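Tuesday, January 26, 2021

# The table at the end of the hall 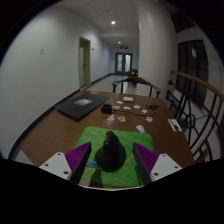

*The hall table on a working day, laptop closed and stickers out.*

I have had a table at the end of the hallway for six weeks now, and I am still changing my mind about it. It is brown wood, bought secondhand from a place called Meireles for 30 dollars, plus a bit for delivery. The hallway is long and white and had nothing at that end before. I wanted a spot to work that wasn't the kitchen.

The laptop lives on the left, shut when I'm not using it. The power adapter sits next to it because the cable is too short to let it drop to the floor. I tried taping it under the table in the first week. The tape gave up overnight.

The green mat came with the last order from Sindimon. I use it for anything that might scratch the wood, and right now that means the black gourd-shaped piece. It's glossy and shows every fingerprint, so I wipe it with an old T-shirt. I like it on the green. On the bare wood it looked too heavy.

The paper cutouts are for the Dika envelopes. I have 474 of those to get through by the middle of February, and each one gets a sticker on the flap. I spread a few out on the table before I start and pick as I go – slower than working from a stack, but I get fewer of the same one in a row.

Things I still want to sort out:

- a longer cable, or an outlet closer to the table
- a shallow tray for the cutouts, which slide around when I open the laptop
- a lamp, since the hall gets dim by four

I looked at a lamp from Kira last night and closed the tab when I saw the shipping. There is an old clip-on one in the closet. I'll try that first and see if the table edge is thin enough for it.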